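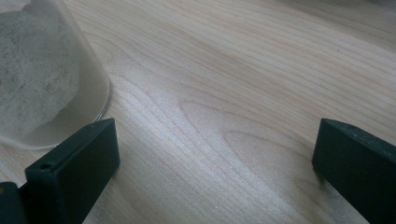 Faut-il huiler une table en bois clair ?

Tout dépend de ce qu'on lui fait subir. Pour une table qui voit passer des livres et des coudes, une couche fine de temps en temps suffit largement. Pour un plan où l'on pose des pots, des poudres, des tasses et parfois des enfants, il vaut mieux une finition plus fermée, et accepter que le bois fonce un peu avec les années.

Rechercher sur le site OK

Galerie : la grande table de l'atelier

On nous demande souvent des nouvelles de la table. Plus souvent, je le précise, que des nouvelles de ceux qui travaillent dessus. Elle est arrivée à Sorville un mardi matin, le 14 février, ce qui a réglé pour tout le monde la question du dîner aux chandelles : nous avons passé la soirée à lui faire franchir une porte trop étroite de deux centimètres. Hywel Lougher soutenait qu'il fallait démonter la porte. Junaid Kakakhel soutenait qu'il fallait démonter Hywel. On a démonté la porte, qui depuis ferme mal et siffle par vent d'ouest.

La galerie est courte. Les légendes se suivent, à la file.

Le fil. Il est blond, serré, à peine plus foncé d'une veine à l'autre, et il file sagement jusqu'au moment où il décide de faire une vague. Les visiteurs y voient une carte d'état-major, et c'est vrai que les lignes tournent les unes autour des autres comme autour d'une colline. Chez nous, cet endroit s'appelle « le virage ». On y pose rarement sa tasse, par une superstition dont l'origine s'est perdue.

Le reflet. Côté gauche, la lumière blanchit le plateau au point de lui donner un air de patinoire. Le reste est plus mat. J'ai reçu à ce sujet un avis détaillé de la maison De Bruijn, qui m'a vendu l'huile et qui voudrait m'en vendre une autre. Je réfléchis – j'ai prévu de réfléchir jusqu'en mars.

Le pot. Plastique transparent, bord rond, et dedans un tas gris-blanc moucheté, quelque part entre le sable et la craie émiettée. L'étiquette manque, comme sur la plupart de nos pots, malgré le grand après-midi d'étiquetage dont je garde un souvenir ému et un rouleau presque neuf. Si quelqu'un sait ce que c'est, qu'il l'écrive dessus au feutre, lisiblement, et pas « divers ».

Quelques réponses au courrier, puisque j'y suis.

Non, la table n'est pas à vendre. Un monsieur de Wolville m'en a proposé 2 000 euros, transport à sa charge. Je lui ai parlé de la porte et il n'a plus rappelé.

Pour le nettoyage : chiffon à peine humide, dans le sens du fil, puis chiffon sec. Dans le virage, on suit le virage. Pas d'éponge verte, même « du côté doux », expression dont je me méfie. Les poudres se ramassent d'abord à la balayette, sinon on ponce sans le vouloir.

Pour les piétements, nous avons pris le modèle Pullby, en 39 pouces, commandé par erreur en pensant lire des centimètres. Hywel trouve la hauteur excellente. Hywel est très grand. Les autres ont acheté des tabourets.

L'atelier se visite le samedi après-midi, sur rendez-vous. Frappez fort, à cause du sifflement.

Ce site utilise des cookies afin de mesurer son audience. Accepter Refuser En savoir plus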